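To: cell-practice list
From: Ditte Oddsson
Date: 26th November
Subject: Re: Draft 3, section 4 – simulated cells as evidence for sign-off

Dear members,

Thank you for the comments received on Draft 3. I reply below to the message from Roxana Hodoroagă, as it raises the point on which most sites have written to us.

Roxana Hodoroagă wrote:
> Section 4.2 says that a simulated cell may be used for the reach
> review "where it matches the installed cell." Our Skellstead site
> has read this to mean the arm and table only. Karras has read it
> to mean everything, down to the small objects. Both sites have
> submitted records on that basis, and they cannot both be right.
> Please could the editors say what must be modeled, and who signs?

The editors accept that the wording is too loose. We propose to replace 4.2 with the following text.

4.2 A simulated cell may be used for the reach review if it includes the arm with its mounting, the work surface, every cable connector that stands out from the arm, and any control placed on the arm itself. Objects to be handled shall be present in the positions used for the review. The record shall state which version of the model was used.

4.3 A simulated cell shall not be used as evidence of stopping distance, grip force or the working of any stop function. These shall be tested on the installed cell and signed for by the person who carried out the test.

The tabletop reach review prepared under the Osano profile follows the new 4.2. It places a banana, a small upright bottle and a yellow container on a perforated table, and the arm is modeled with its side connector and the round set of buttons on its top face.

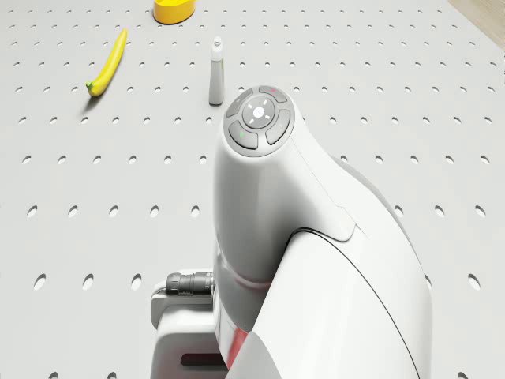 Roxana Hodoroagă has since added that the connector should be given a clearance of its own in the record, and that a model with a plug but no cable behind it will pass motions that the real cable would not allow. She asks that the cable be modeled at its full bend, or that the reviewer write "cable not assessed" on the form.

We agree, and the second option will be added to the form as a check box. The first would place a heavy load on smaller sites, and we would prefer to leave it as a recommendation for now.

On clearance, Sketano has suggested 230 mm between the arm and any fixed structure outside the work area. The present draft has 206 mm. The editors have no strong view – the lower figure was carried over from Draft 2 – and would welcome reasons in either direction.

Existing records need not be redone. Sites should attach a note stating which reading of 4.2 they applied.

Comments should be sent to this list, with the clause number in the subject line. Please do not send marked-up copies of the whole draft.

Yours sincerely,
Ditte Oddsson
For the editors, Draft 3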